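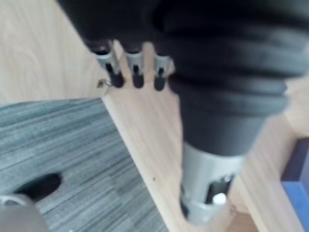
Nusrat Khattak asked on the tracker whether the set times in this release are the printed times or the times the bands went on. They are the printed times. Stage times as played were recorded for only 12 of the shows and sit in their own column, played_start, which is blank everywhere else.

Rurkon Blues Listings, release 2
Updated August 27, 2026

Summary
671 rows, one per show, covering club and festival dates by blues and soul acts in Flunley and the towns along the river. Each row gives the act, the venue, the date, the printed start time, the door price and the source of the listing. The file is comma-separated, UTF-8, with a header row.

Sources
Listings were typed from the Drultia monthly gig sheet, from posters held by the Kiani Room, and from the back pages of festival programs. Naveed Swati did the gig sheets. Laiba Khokhar did the posters and programs. Where a poster and a gig sheet disagree, the poster wins and the gig sheet value goes in alt_value.

Fields
show_id — integer, stable across releases
act — name as billed, including "and friends" and similar
act_norm — name after merging spellings
venue — name in use on the night of the show
date — year, month, day; day may be missing
start — printed time, 24-hour
played_start — time as played, mostly blank
price — door price as printed, no currency conversion
source — sheet, poster or program
alt_value — the value that lost, with its field name in front

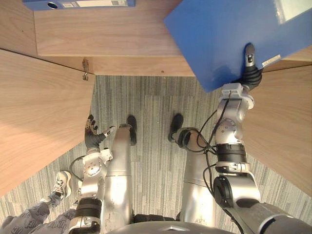

The act_norm column was built by hand. Two acts that shared a singer but billed themselves under different names are kept apart. Solo sets by a member of a band are not merged with the band. Guest spots are left out unless the guest was named on the poster.

Changes from release 1
Added the July festival side stage, which had been left out.
Split the Kiani Room into upstairs and downstairs.
Fixed start times after midnight, which had been put on the wrong date.
Dropped the genre column. Its values came from the gig sheet and changed with the editor.

Known problems
Canceled shows are still in the file. There is no reliable record of which dates were pulled, so a row means a show was advertised and nothing more. Open jam nights are listed only when a house band was named. Prices for festival shows are day-ticket prices repeated on every row and should not be summed.

Checks
Nighat Ghumman compared 100 rows against the paper originals. Errors found were corrected before release — most were in price.

Contact
Send corrections to Kamran Afridi with the show_id and a scan or photo of the source. Corrections from memory are logged but not applied.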